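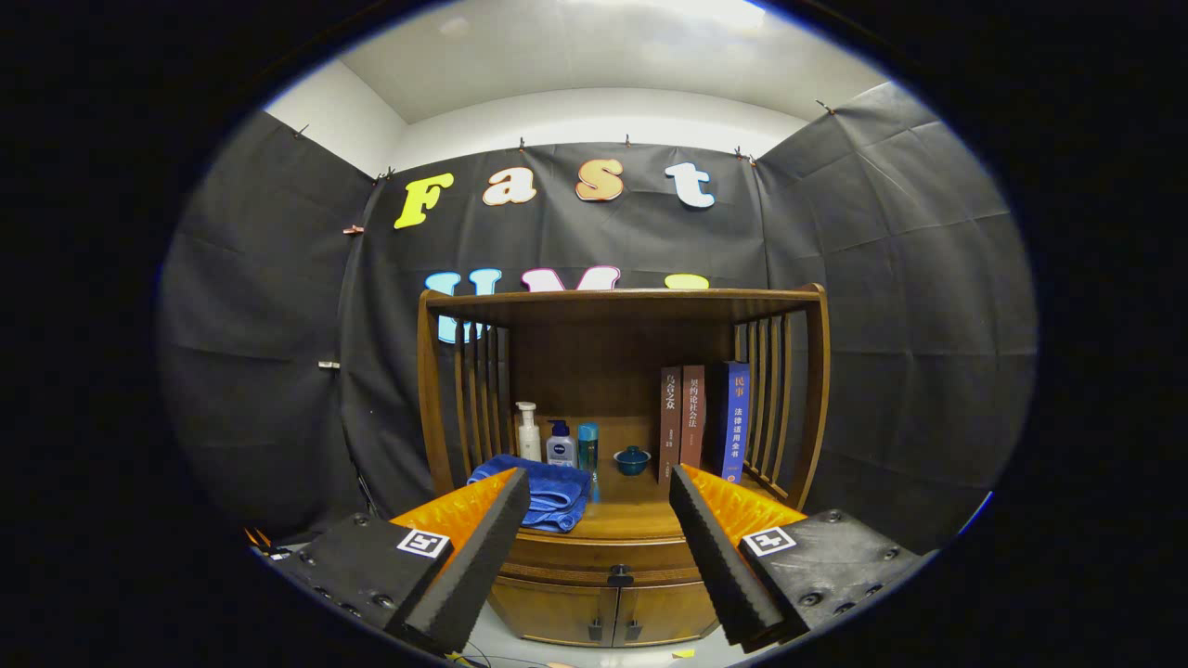
Figure 1. The slatted cabinet with the open shelf in use: towel and bottles to the left, books to the right.

Does mixed storage work? A report on one shelf

Our project brief from the Marciniak housing program asked whether a single open shelf can replace two separate pieces of furniture in a small student room, one for washing things and one for books. The program seems to think it can. I went in doubting it, and I still doubt most of it.

The cabinet
The unit is wood, a warm honey brown, with an open shelf on top and a two-door cupboard under it. The sides of the shelf are vertical slats and the back is solid. The inside of the shelf is 740 mm wide by my tape measure. The Sturis planning sheet we were given calls this "generous for one person." I would like to know which person they had in mind.

What we put on it
We kept to things a student would own anyway. On the left went a folded blue towel with three bottles standing behind it, one of them a Nivea pump bottle. A small teal cup with a lid went next to them. The books stood upright against the slats on the right, and they were law books in Chinese from a group member's course, including one on contract theory. We left them out all term and wrote down every complaint.

What went wrong
The towel was the main problem. Folded flat in front of the bottles, it has to be lifted or reached over each time. Two of us started putting it back in a heap by the second week, which made the bottles harder to get at. The planning sheet has a drawing with the towel rolled up, but a rolled towel comes undone when you pull it out, and then you have a heap anyway.

The slats hold books up well enough if the books are heavy. A thin notebook we tried in January slid down flat behind them. The Venix guide says slats "keep air moving around damp items." Maybe they do. We had no way to measure that and I am not going to claim it.

We also asked other students in the building. Of the 124 who answered our form, 70 said they would not keep books on the same shelf as toiletries. The form went to some 200 people, so the ones who cared most about shelves probably answered first. I would not lean on that number.

What worked
The cup with the lid. Small things went into it and stayed there. The cupboard was useful too - mostly for whatever we did not want on the shelf, so I am not sure it counts in favor of the idea.

Changes for next term
Move the towel to a hook. Try the Dalex divider between bottles and books, if the department will pay for one. Repeat the form with a question about who has spilled something on a book, which we should have asked the first time.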